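Gratstead Glossy Black Board - Frequently Asked Questions

Last updated May 15, 2018 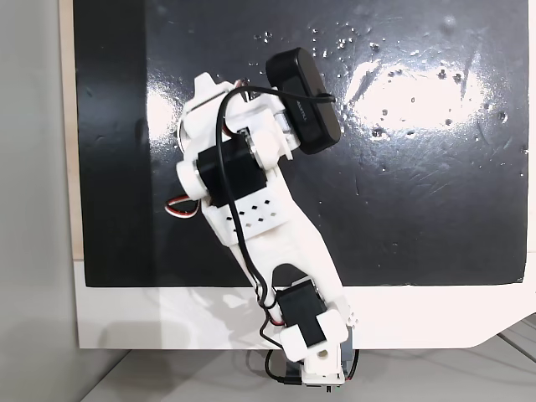
Glossy black board used as a backdrop, with white plastic parts and a webcam in front.

What sizes does the board come in?
Two. The standard board is 84 cm high and 600 mm deep when laid flat. The small board is half the height at the same depth. Both are 8 mm thick.

Is the board the same on both sides?
No. One side is gloss black, the other is matte black. The gloss side ships with a protective film. Peel it from a corner, slowly, and keep the film if you plan to store the board.

Which side should I use for white objects?
Either works. Gloss gives a deeper black when the light comes from the side, but it will mirror a lamp or window placed opposite. Matte is easier to light and shows fewer fingerprints. For white plastic with small holes or slots, start with gloss and move the lamp until the reflection falls outside the shot.

My black cables and parts disappear against the board. What can I do?
Add a second light behind and above the object so the edges pick up a thin highlight. If this is not enough, switch to the gray board in the Peltonen series. Raising the exposure does not help much - the board goes gray before the cable separates from it.

How do I clean it?
Dust first with a soft brush or a blower. Wipe with a microfiber cloth and water with a drop of dish soap. Do not use window cleaner, acetone or abrasive pads. Rub marks on the gloss side cannot be polished out.

Can it stand upright without support?
No. Use the Brenham feet, sold in packs of 2, or clamp the board to the edge of a table. Put felt between clamp and board.

Can I drill or cut it?
Yes, with the film on. Use a fine-tooth blade and support the board on both sides of the cut. Cut or drilled boards cannot be returned.

Does it build up static?
Yes, mostly after dry wiping. Dust will then settle within minutes. Wipe once with a damp cloth and let the board air dry.

Is the older Dronumia board still available?
It was discontinued in March. Brenham feet fit both versions. Replacement film for the Dronumia board can be ordered while stock lasts.

What is the return period?
Uncut boards with the film in place can be returned within 8 weeks of delivery. Return shipping is paid by the buyer unless the board arrived damaged.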